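The Drawer Under the Stairs

My aunt kept her cords in the drawer under the stairs, and when the house on Flukano Street came to me, the drawer came with it. I had forgotten all about it until the first real cold of the year, when the heater in the front room wanted an outlet and every outlet in that room was already spoken for.

I pulled the handle and nothing happened. I pulled harder — I am a patient woman in most things, but not with drawers — and the whole business came out into my lap in one piece, like a bird's nest somebody had knit. Black cords, white cords, a brown one wrapped in cloth that must have belonged to a lamp older than me. My aunt never threw out a plug in her life. She believed that every cord had a machine somewhere that was missing it, and that one day the two would be brought together, probably by her.

So I carried the nest into the kitchen, put the kettle on, and sat down to it.

You learn something about a person by untangling after her. She had tied some of the cords with bread ties and some with the ribbon from Christmas boxes, and on 13 of them she had hung little paper tags in her round schoolroom hand. "Radio, upstairs." "Fan, the good one." "Do not know, but warm." I laughed out loud at that last one, alone in the kitchen with my tea going cold, and then I had to get up and look out the window for a while.

The radio I remembered very well. She had bought it at Jenwood, the big hardware store out past the mill, on the same afternoon she bought me my first pair of snow boots, and she carried it home on the bus in her arms with the cord wound around her wrist so that it wouldn't trip anybody. It played dance music on one side of the dial and farm prices on the other. She liked both. She would stand there drying the same plate for the whole length of a waltz, and if I asked her what she was thinking about she would say, "Hogs," and we would both go to pieces.

By suppertime I had a row of cords laid straight along the counter and a smaller heap of things I couldn't name. I thought of the long table at the repair room on Watorgate Lane, where I go now and then with a toaster or a clock, and where they let you spread your muddle out and take all the time you like. My aunt would have loved that table. She would have brought her own sandwiches and stayed until they turned out the lights.

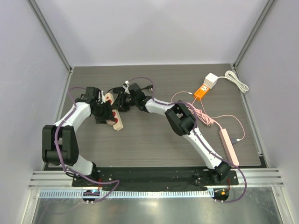 The long table on Watorgate Lane, with the power strips and the orange charging hub out.

I took the heap down there in February, in a soup pot with a lid, and I came home with less than I had carried in. The brown cloth cord I kept. It's no use to anyone, and the man at the next table told me so very kindly, twice, but I coiled it up and tied it with a bit of her ribbon and put it back in the drawer under the stairs.

The one marked "Do not know, but warm" fit the heater.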